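Workshop notebook – May, handover prep for the Cinville resort

Started 7.40 am. The new owners want the plant room log brought up to date before settlement, so most of the morning went on that. Boiler 2 held at 126 kPa through the breakfast load. Relief valve tag is out of date. Anwara has the Medex service sheets and will check whether it was tested last winter and just not tagged.

Laundry: 9 dryers running, one waiting on a belt. Moved the lint trap clean to before the night shift, as Tania Cassim asked. She is staying on with the new people and wants the roster settled before they arrive.

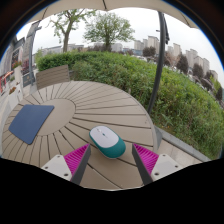

Inelik quoted 4 weeks for the pool pump seals. Too long. Rang Mac Carthaigh instead – they have the same size on the shelf but want payment up front, and accounts won't release anything over the changeover. Left it with Tania.

Kitchen cool room logged for 90 minutes with the door kept shut. Drifted up a bit near the end, probably the defrost cycle. Repeat with the second probe.

Still to do: key register, colour codes for the valve labels, spare fan motors to count. Anwara Weerasinghe to countersign the boiler page.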